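Projects > Government and Media > Student Reports

Staff Quits, Posts, Regrets: Tracking a Local Political Feud Online

Kobe Van Leeuwen
4 min read

Overview | Method | Findings | Sources

My project followed one argument. In August the press aide to Grorneo's deputy mayor, a man named Huỳnh, resigned and then spent a weekend posting about why. I wanted to know how much of what he said got checked by anyone before it got shared.
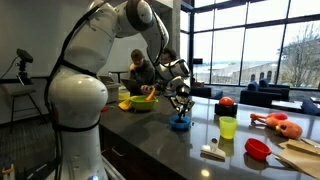

I saved 25 of his posts and every public reply, 2,295 in all, and sorted them by hand in a spreadsheet. My advisor suggested software. I suggested I had no money.

Each claim went into one of two piles: things a reader could look up (meeting attendance, travel costs, votes) and things a reader could only enjoy (who yelled at whom in the parking garage). The second pile did far better. 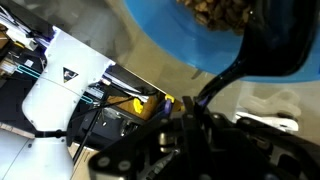
The town paper, the Wesemeo Courier, ran four stories. Three of them quoted the garage. One pulled the attendance records, which showed the deputy mayor had missed two budget meetings and had been present for a third that Huỳnh swore he skipped. That story drew the fewest replies of the four, and several of those were about the paper's parking.

Jenier, the deputy mayor, answered once - a statement wishing his former aide well, in the tone of a man returning a sweater.
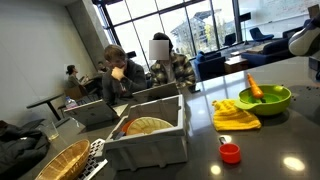

My sorting has problems. I was the only coder, and by the second week I had favorites. Deleted replies are missing, so the rudest material is probably underrepresented. I also emailed Huỳnh for comment and he asked if I was hiring.

Next semester I plan to redo the sorting with a second reader.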